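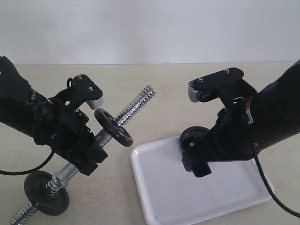
Does a short weights block before the season make junior goalies quicker off the line?
A bit. Most of the gain in our group was in the first two steps, and it had faded by the end of the season.

Sports Studies project report, Tillman College
March. By a second-year student, group B

Why this topic. I keep goal for Dresetti Juniors (badly) and our coach is dead against weights for under-16s. The coach at Mikura does them all summer. Wanted to see who was right, or at least closer.

What I did. Asked 20 keepers from the Allora youth league to take part. Half did the weights block, half just did normal training. Block was 5 weeks, 2 sessions a week, light loads only, parents signed forms. Everyone was timed off the line to a cone at the edge of the six-yard box, start and finish, then again after the last league match. I also logged every shot faced in league games, 1,315 in total, which took far longer than the rest of the project put together. 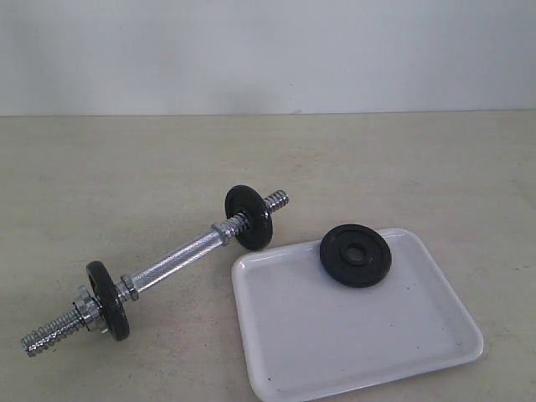

Fig. 2. Dumbbell with a spare plate on the tray.

Results. Weights group got faster over the short sprint, the others stayed much the same. Save rate hardly moved in either group. Crosses were a mess to record becuase match reports don't say if the keeper came or stayed, so I left them out of the main table and put what I had in the appendix.

Problems. Timing was by hand, same stopwatch but not always the same person holding it. Wet pitch for the second test at Mikura, dry at the first. Two of the clubs had changed their back line by mid season so shots faced isn't a fair comparison between them. Also the keepers knew which group they were in, and the weights lot were definately trying harder at the retest.

If I did it again: light gates, more keepers, one pitch for all the tests. Would drop the save rate altogether and look at one-on-ones. Dresetti coach has read this and still says no weights.

Last updated: March, after marker's comments on the timing section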